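Unit 4: Sharing and Reusing Pictures Online
Course handout, Digital Media Basics
Instructor: Vichien Thaweesak

Purpose of this unit

Students will examine how pictures move between image-sharing sites, social networks and personal blogs, and what happens to the credit line along the way. The unit supports the second written assignment. Please read the handout before the seminar and bring one picture page of your own choosing, printed or saved.

1. How a picture page is built

Most sharing sites generate a separate page for every upload. The page usually holds the picture, a title, the name of the account that submitted it, a set of tags and a block of standard text. The standard text is the same on thousands of pages, with only the title changed. The account name identifies the uploader, who may or may not be the author of the picture. These two roles must be kept apart in all written work for this course.

Titles and tags are normally typed in by the uploader. They help search engines sort the page, but they should not be treated as evidence of where a picture was made or by whom.
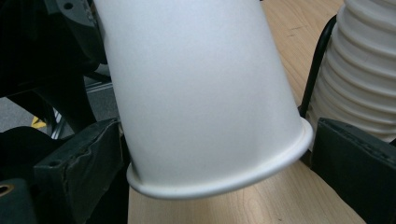

2. Tracing a source

Students are expected to attempt a trace for every picture they cite. Begin with a reverse image search and sort the results by date where the tool allows it. Open the earliest pages first. Compare the size and cropping of each copy, as a larger and less cropped file is often closer to the original upload. Then look for a contact page or a portfolio under the same account name.

In the class exercise we follow one landscape photograph through three sites, referred to in the worksheets as Rakon, Brinumar and Trukar. The photographer's name is present on Rakon, shortened on Brinumar and missing on Trukar. Worksheet 2 asks you to record the point at which the credit was lost.

A trace that ends without a result is acceptable if the steps are written down.

3. Permission and license terms

Public display does not amount to permission to copy. Before reusing a picture, check for a license statement on the page itself and in the site's terms of use. 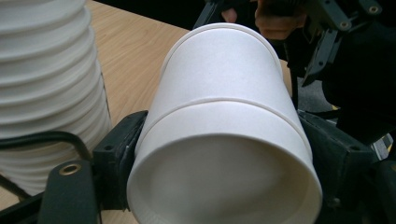 Where the two differ, follow the stricter one and write to the account holder. Keep a copy of the reply with your assignment notes. The Sikder reading in the course pack covers the wording of such requests and should be completed before the seminar.

4. Assignment

Select one picture page and submit a report covering its source, its credit line and its terms of use. The report carries 50 of the 100 marks for the course. List all pages visited in an appendix. Reports are due within 14 days of the seminar and should be handed in through the course page. Requests for an extension must reach the instructor in writing before the deadline.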